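28th April – open day at the Zilerdale hall

Back from the Plusach open day, writing this up while it's fresh. Good crowd, 139 through the door by their sign-in sheet, and they let us stand much closer than I expected. The Szabo cell got the most visitors, but I spent nearly all my time at the two-arm bench because hoses are our headache too.

Task there is joining two corrugated hoses with a short white coupler, one hose per gripper, cuffs facing each other over a plain table. Lovely thing to watch! Rigid parts we can all do. A floppy hose that wants to swing off somewhere – that's another matter, and they grip close to the cuff so the soft part hardly gets a say. 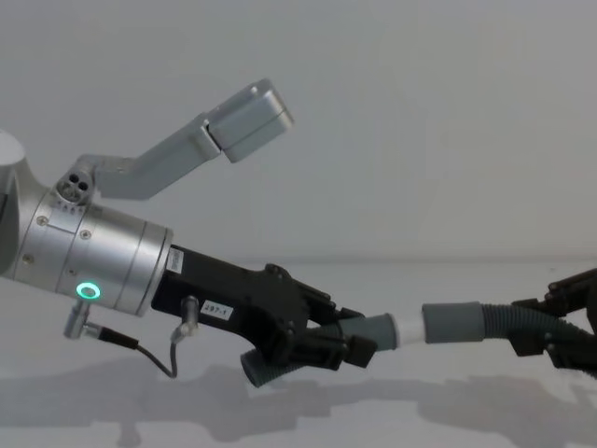 I asked how they line up the two ends and got a proper answer, with a laptop opened and everything. Arms come in slow, then the left one holds while the right does a small spiral search. Their log from January had 102 clean joins before they changed the search radius, and they were happy to show the bad runs as well (great fun, those).

To try on our Wistemix rig:
– grip nearer the cuff, we've been 37 mm back
– slow the last bit of approach
– leave more slack in the gripper cable

They've offered us 2 spare couplers. Must email for the drawing.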